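My mother has kept every receipt since she married, and last February I finally sat down with the shoeboxes. There were 23 of them under the bed in Strand, and I'd promised her a weekend. Ha! It took me most of the month.

I found a coat she swore was a gift. I found 59 dollars spent on candles - in one go, the week I was born!
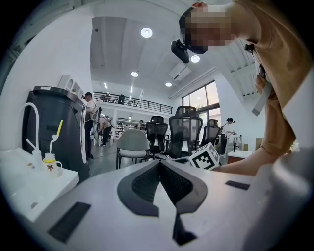 My friend Margit Boström thinks I should scan the lot and burn the paper, but she's never watched my mother settle an argument by marching upstairs and coming back with proof (a toaster, 1986, still under warranty, she says). So the boxes went back under the bed, in order this time.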